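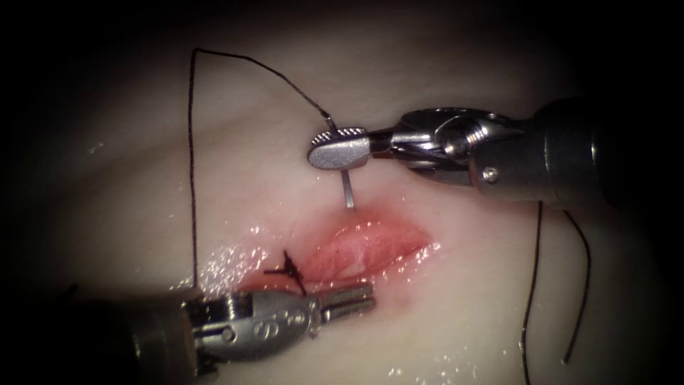 Jeanie Urquhart says the bench people will thank us by March, when they're no longer hunched over pads all afternoon. I wrote that down so we can check it later. I haven't met the bench person who asked for this.

Tue 25 February, suture bench, Brarkell setup.

What I was told: the arms take over the plain closures on the practice pads, and we "move up" to checking and setup. What I did today: laid out pads, loaded needles, trimmed thread, watched, wrote. Hands were busy for most of it and none of it was suturing. Fiona Cowie had the same kind of day on the other shift and her notes are shorter than mine, mostly because she ran out of patience with the log sheet. It has 15 fields. The old one had 7 and people skipped two of those.

Things I want raised with Misora before anyone signs off:

- Who calls a bad knot? At the moment whoever is sitting there does, and there's no line on the sheet for it.
- The 2,000 stitch target. Does a stitch count if a person stopped the arm and reset the needle? Kauppinen's summary doesn't say. I think it should not count, or should count as ours.
- Thread management. I spend more time thinking about slack and loose tails than I ever did sewing by hand. Your fingers used to deal with it.
- Skill. Fiona asked to keep one hand-sewing session a week and was told to "see how it goes." I'd like that in writing. If we're the ones judging closures, we need to be able to do them.

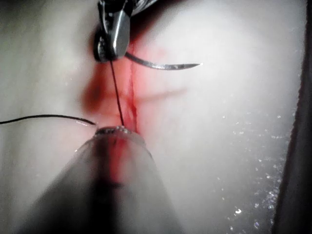
*Needle in the upper jaws, thread pulled straight down to the lower tool.*

Tension is the part I can't judge from the chair. By hand I'd feel it. Now I look at the line and guess, then put the guess in a box marked "observed." Asked Jeanie whether Cakico can give us a force readout. She'll ask. She also asked last time.

My back is fine, for the record. My eyes are shot.

To do: reorder pads, move the stool, get Fiona's sheet before she bins it.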